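Unit 6: Woven Straw Headwear. Construction, Handling and Storage

Course handout, Soft Goods and Accessories Care
Instructor: Henrik Grube
Revised 2022-06-10

Read before the practical session. Sections 6.1 to 6.4 are covered in the written test. Sections 6.5 to 6.8 are assessed at the bench.

6.1 Scope

This unit covers hats made from plant straw or from paper and synthetic yarns worked to look like straw. Felt, leather and sewn cloth hats were covered in Unit 5. Much of what was said there about sizing and labels still applies and is not repeated.

Straw differs from felt in one respect that governs the whole unit. A felt body is a continuous mat and tolerates some bending in any direction. A straw body is made of separate strands, and each strand has a limit past which it cracks. Once cracked, a strand can be hidden or bridged, but it cannot be restored.

6.2 Parts of the hat

The terms below are used throughout the unit and in the test.

Crown: the part that encloses the head. It is divided into the tip (top surface) and the side wall.
Button: the small starting point at the center of the tip, where the first coil or the first crossing strands are laid.
Brim: the flat or shaped part extending outward from the base of the crown.
Break: the line where side wall meets brim. Some older texts call this the brim line.
Brim edge: the outer finish. It may be turned and stitched, bound with tape, wired, or left as a woven selvage.
Sweatband: the inner band, sewn at or just above the break.
Outer band: ribbon, cord or self-straw trim covering the break on the outside. Not always present.

Students regularly confuse the break with the sweatband seam. They are close together but are not the same line, and a hat can fail at one while the other is sound.

6.3 Construction types

Coiled and sewn. A narrow braid is started at the button and wound outward in a spiral, each round overlapping the one before it and joined by a line of stitching. The rounds remain visible as rings on the tip and side wall. Strength depends on the thread as much as on the straw. Typical failure: a broken stitch that lets one round lift away from the next. Check by running a fingertip around the overlap with very light pressure.

Woven body. Strands cross each other over the full surface, with new strands added as the diameter grows. There is no seam between crown and brim. Typical failure: a split at the front pinch of a creased crown, where the strands have been folded sharply and then handled at the fold.

Crocheted or knotted. Worked from a continuous yarn, usually paper or raffia. The fabric is flexible and holds its shape poorly unless stiffened. Typical failure: stretching at the brim edge.

Plate or molded. A woven sheet is pressed over a block. Under magnification the weave is regular on the tip and distorted on the side wall. Typical failure: loss of shape after exposure to moisture.

Identification must be made before any handling beyond the first lift. Record the type in column 2 of the bench sheet. If two types are combined, as when a coiled crown is joined to a woven brim, record both and note the position of the join.

6.4 Material condition and moisture

Dry straw is stiff and brittle. Damp straw is pliable and weak in holding a shape. Neither state is suitable for storage. The working range used in this course is the one set out in the Tasier storage notes distributed with Unit 2, and students should bring that sheet to the bench.

Signs that a hat is too dry:
Fine dust or short broken ends on the table after a light lift.
A faint crackle when the brim is supported at two points and the support is eased.
Loose ends standing away from the surface near the button.

Signs that a hat is too damp:
The brim droops between supports.
The sweatband feels cool or clammy.
There is a musty smell inside the crown.

A dry hat is brought back slowly. Place it in a closed cabinet with a conditioning pad on a separate shelf and leave it there. Do not spray it. Spraying wets the outer face first, and the difference between faces will pull the brim out of plane. A damp hat is dried upside down on its crown, or on a form, away from direct heat.

The teaching collection holds 146 pieces of straw headwear out of 1,603 catalogued accessories. Of these, 53 carry a condition code of C or lower. In the survey prepared by Razia Butt, damage at the crown pinch was the most frequent entry and damage at the brim edge was second. Both are handling damage.

6.5 Lifting and holding

The general rule is that the load should be carried by the brim over a broad area or by the inside of the crown. The tip and the pinch are never used as handles.

Three holds are taught.

Hold A, two-handed flat. Both hands under the brim, one at each side, palms up, fingers extended toward the break. Use for the first lift and for any piece coded C or lower.

Hold B, inside crown. One hand enters the crown from below with the fingers spread, and the hat rests on the hand. The second hand steadies the brim without closing on it. Use for inspection of the tip and button.

Hold C, brim edge. The brim is gripped between broad flat surfaces, thumb on one face and fingers on the other, and the hat is turned onto its side. Use for brief inspection of the underside, the break and the sweatband seam. Permitted only on pieces coded A or B with a finished brim edge.

Hold C requires the most care. With the hat on its side, the weight of the crown acts at a distance from the grip and tends to bend the brim along a line just inside the fingers. To limit this:

Grip as deep into the brim as the shape allows.
Spread the contact. A narrow pinch concentrates the load on a few strands.
Close only until the hat stops slipping, then stop.
Keep the crown close to the vertical line through the grip.
Do not rotate the hat by twisting the wrist. Set it down and take a new grip. 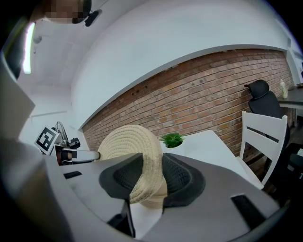 On a coiled crown the rounds are checked next, working from the button outward. Follow one full turn of the spiral before moving to the next. Lifted rounds are recorded by clock position, with twelve o'clock at the front of the hat. Where no front can be established from a bow, label or crease, use the sweatband join as six o'clock and state this on the sheet.

Time in Hold C should be kept short. If the inspection needs more than a minute, move the hat to a form.

6.6 Passing between two people

Passing a hat hand to hand is the stage at which most bench accidents occur. The preferred method is to set the hat down on a padded surface and let the second person lift it. Where a direct pass cannot be avoided, the following order applies:

1. The receiver states which hold will be used.
2. The receiver takes full contact while the giver keeps the original grip.
3. The receiver says "have it."
4. The giver opens the hand fully before moving it away.

Step 4 is the one most often done badly. A hand withdrawn while still partly closed drags on the brim edge and can lift a binding or pull a loose strand. Khurram Arain will demonstrate the pass with a practice hat before students work in pairs.

6.7 Setting down and storage

A straw hat with a shaped brim is not set down on its brim. The brim flattens under the weight of the crown, and the break slowly opens. Set it on its crown if the tip is flat and sound. If the tip is creased, domed or damaged, use a form.

Forms are cut to support the inside of the crown up to a finger's width below the tip. The brim must clear the shelf on all sides. Cover the form with washed cotton or unbuffered tissue. The Gesgate ring supports in the lower cabinet are for flat-brimmed pieces only and should not be used under a curled brim.

For boxed storage:
Choose a box that clears the brim on all sides.
Fill the crown with soft crumpled tissue to its full depth, without pressing it out of shape.
Place a tissue ring under the brim where it does not touch the base.
Do not stack one hat inside another, even where the sizes allow it.
Label the short side of the box and the lid.

Nesting is common in shops and is acceptable there for short periods. In storage it transfers the shape of the lower crown to the upper one and abrades both sweatbands.

6.8 Bench exercise

Work in pairs. Each pair receives two practice hats of different construction, one bench sheet per hat, one form and a length of tissue. The practice hats are from the Mirani purchase and have no catalogue numbers, so enter the tag letter instead.

For each hat:
Identify the construction type and the edge finish.
Assign a condition code using the table in Unit 2.
Carry out Hold A and Hold B. Carry out Hold C only if the code permits.
Make one pass in each direction.
Record all lifted rounds, splits and loose ends by clock position.
Prepare the hat for boxed storage and have the packing checked before the lid goes on.

Marks are given for the record as well as for the handling. A correct hold with an incomplete sheet receives half credit. Fahad Zaidi will check sheets at the end of the session and return them with the unit test.

6.9 Reading

Faustino Cervantes, Braid and Block, chapters 3 and 4. Chapter 3 uses "rim" where this handout uses "brim edge."
Tonetti workshop sheets 2 and 7, in the bench folder.
Unit 2 condition table, for reference during the exercise.

Unit 7 covers trims, ribbons and feathers. Bring a hand lens.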